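Direx project, April meeting, my notes

I said I'd type these up, so blame me for gaps. Emlyn Hopkin ran the meeting, and the Nastwood people joined by phone for the first half (bad line, sorry if I missed something you said).

Last month's notes: fine, no changes.

Stacking results. Emlyn walked us through the comparison. Same policy trained two ways, one on 50 demos and one on 100, with bowls and cups in mixed colors. The bigger set did better on bowls but barely moved the needle on cups, and I was really surprised by that! Emlyn thinks our cup demos all look too much alike — same start spots, same approach angle. Nastwood asked if it could be the grasp height instead. We don't know yet.

Scoring. Long talk about what counts as a stack. We agreed a tilted bowl still counts if it's resting inside the one below. I'll rewrite the scoring sheet.
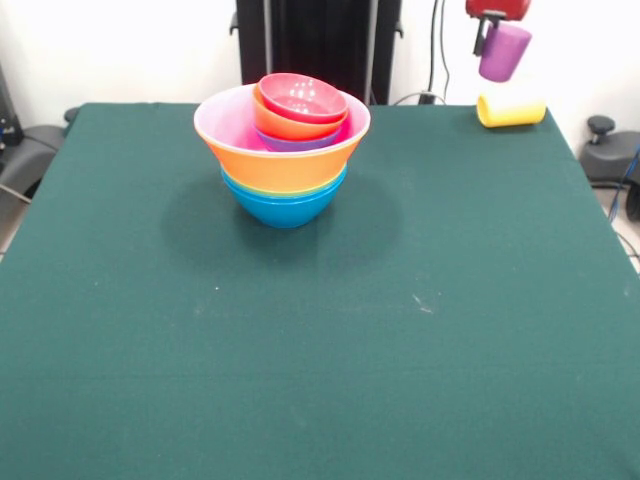

Bowl stack on the green cloth, purple cup in the gripper, yellow cup on its side.

Next steps. Trevor will record new cup demos with varied starts, including cups lying down. Emlyn reruns both training sets with 2 more seeds each. I'm sending the draft method section to Dorkden, minus the cup numbers for now.

Wrapped up just before noon.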